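Inder Reopens Ground-Floor Hall at Lirumar With New Floor and Longer Hours

RINDALTON, 7 Mar 2022 – Inder, the family-run company that looks after the Lirumar building on Laskowska Street, is very happy to announce that the ground-floor hall is open again after a winter of repairs, and that local groups, classes and small businesses are warmly invited to come in, look around and start booking their dates for spring.

Regulars will remember the old brown floor, which had served the neighborhood through a great many dance evenings, craft fairs and birthday parties and had, it must be said, begun to show every one of them. It has been taken up and replaced across all 1,598 square feet with a pale, smooth surface that brightens the room and is a good deal easier to mop at the end of a long Saturday's worth of muddy shoes. The walls have been patched and painted, the two side doors have been rehung so they close without a shove, and the storage room at the back now has proper shelving for groups that meet here every week and would like to leave a few things behind.

"We have missed the noise," the company said in a statement. "People kept stopping by the front desk all winter to ask when they could come back, and some of them brought us cake while they waited. We hope they will like the floor as much as we do, and we hope they will scuff it a little, too."

The hall can be reserved for an hour, an afternoon or a full day. It holds up to 156 people standing, and there are 12 folding tables that can be set up on request. Groups that held a regular slot before the repairs will get first choice of times through the end of the month – after that, the calendar is open to everyone. Evening hours have also been extended, and the hall will now stay open until ten.

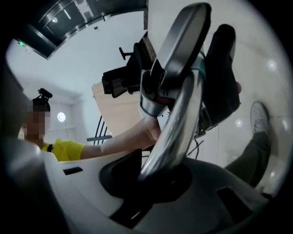

On the pale new floor of the ground-floor hall at Lirumar, Rindalton.

An open house is planned for April, with coffee, a short tour of the building and a chance to try out the hall before booking. Admission is free and children are welcome. The date will be posted at the front desk and on the notice board by the Laskowska Street entrance.

Street shoes are fine on the new floor, although Inder asks that tap shoes and roller skates be cleared with the front desk first.

About Inder
Inder owns and manages meeting rooms, workrooms and small halls in Rindalton, including the Lirumar building. Booking forms and rates are available at the Lirumar front desk.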